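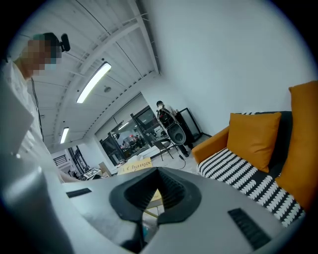
Writing Family History, Week 3: Getting a Relative to Talk
Handout to go with the evening class, Mostomstead Adult Learning
Instructor: Rosimeire Bastos

Welcome back, everyone, and thank you for the lovely pile of opening paragraphs you left on my desk last time. I have read them all (some of them twice, with tea) and you will get them back at the break. Tonight we move on to the part of the course I look forward to most, and that is sitting down with somebody older than you and asking what they remember.

Before you go

Start with one person, and pick the one who likes to talk, even if your cousin swears that Great-Aunt So-and-So is the real expert. You will learn a lot about asking questions from an easy first interview, and you can take that with you to the harder ones.

Write your questions out by hand and then put them in your pocket. I mean it! When I interviewed my godfather, Valdir Barros, I read my questions off the sheet one after another like a customs officer, and he answered me like a man going through customs. We got through the whole sheet in no time and I came home with a list of towns. The next visit I left the sheet in my coat and asked him what his mother's kitchen smelled like on a Saturday, and he talked until the soup was cold.

Questions that open things up

Try asking about a place before you ask about a date. "What year did you move?" makes a person anxious, and they will spend the next ten minutes working it out on their fingers. "What was the first room you slept in when you got there?" gives them somewhere to stand. The year usually wanders in later on its own, and you can check it against the census or the parish books.

Some others that have worked for past students:
What did you carry to school, and who packed it?
Who in the family was not spoken to, and did you know why?
What did people do in the evening when the power went out?
Was there a job everybody tried to get out of?

Let the silences be. This is the hardest thing I teach and I am still bad at it myself – my whole family talks over one another, so a pause feels to me like a dropped plate. Breathe, look at your tea, and wait.

When memories disagree

They will. Asmaa Ezzat, who took this class last year, had two uncles with two completely different stories about how the family shop was sold, and she put both in her chapter, side by side, with each uncle's name on his own version. I think that was the right choice, and it made the best chapter in her book. You can say which one the deed supports, if you have the deed. Please don't blend them into a third story that neither man told you.

Afterward

Write up your notes the same evening, while you can still hear the voice. Keep the odd phrases exactly as they were said, grammar and all. Ask before you share anything painful, and ask again before you print it.

For next time

Talk to one relative or family friend and bring me a page, about 500 words, built on a single memory. If you have no one nearby, a phone call is fine. Washington Medeiros has kindly offered to be interviewed by anyone who is stuck, and he has stories enough for the whole class.

Reading: the Laryea chapter in your packet, first half only.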